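3.2 Clothing on the floor and at the edge of the floor

The household walk-throughs were carried out in September by the first author and Elspeth Mowat. The sample covered 35 dwellings, all of them occupied, and residents were asked not to tidy beforehand. Every textile item found outside a wardrobe, drawer or washing machine was recorded as a separate entry. This gave 597 entries across the sample, of which clothing made up the largest share. Towels, bedding and cleaning cloths are treated separately in Section 3.4.

Each entry was given one of three resting states. An item was "placed" if it lay flat or folded on a surface meant to hold it, "dropped" if it lay on the floor without visible order, and "suspended" if some part of it was held up while another part hung free. The suspended group was not in our first coding sheet. It was added after the pilot visits in the Fevolness flats, where the two coders could not agree on garments that were neither on the floor nor properly put away. Shearer's earlier scheme had grouped such garments with the placed items, and we followed it until the disagreements became too frequent to ignore.

Suspended garments matter to this study for two reasons. Residents tended to speak of them as still in use, even when they could not say when the garment had last been worn. They also draw other items towards them. A shirt hanging low over a floor marks out a small area that the household already regards as untidy, and further clothing is more readily left there. We use the term "skirt zone" for the strip of floor under and next to a suspended garment. Figure 3 gives one case from the Lodeck building, in which a pink T-shirt with large blue lettering hangs in folds above a pale, marked floor, and a crumpled olive-green fabric item lies bunched partly beneath it. 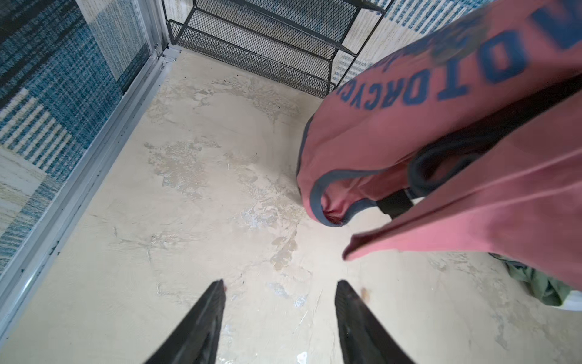
Figure 3. Suspended garment with a second item in the skirt zone, Lodeck building.

The coding of mixed cases of this kind followed a fixed order. The suspended item was entered first, then anything lying under it, then anything lying beside it. Where one item was partly hidden by another, the coders did not lift or move either of them. A hidden item was described only by what could be seen, and its type was left open if the visible portion did not settle the matter. The olive-green item in Figure 3 was therefore entered as "textile, type unknown". The black strap among the folds of the T-shirt was entered as an accessory, with a note that its attachment could not be determined. Lettering on garments was not transcribed when folds made the wording incomplete.

Floor condition was noted on a simple scale of clear, marked or heavily marked. We had expected residents to avoid leaving clothes on floors that showed stains or scuffs, and several said in interview that they would never do so. The walk-through records do not support this. Clothing was found on marked floors about as readily as on clear ones, and in the skirt zone the state of the floor seemed to have little bearing on whether a second item was present. One resident in the Dritska terrace remarked that she did not look at the floor there at all, only at what was hanging over it. Her comment was made on a Monday evening, with the week's washing still to be sorted, and it may reflect a busy household more than a settled habit.

Agreement between coders on the suspended category was lower than on the other two, although it improved once a rule on contact was adopted. Under this rule, a garment whose lowest fold rests on the floor remains suspended so long as its weight is clearly carried from above. If the support could not be seen from the coder's position, the entry was marked for review and discussed at the end of the visit — a step that added up to 50 minutes in the larger dwellings. Two households asked that this discussion take place outside the home, and the practice was then adopted for all later visits.

A limit of the method should be stated. A single visit records where clothing is, and gives no measure of how long it has been there or whether it will be worn again. The interview answers were used to fill part of this gap, but residents differed widely in how well they remembered individual garments. Colourful or printed items were recalled more easily than plain ones. For this reason the durations reported in Section 3.3 are given only for entries where two members of the household offered the same account.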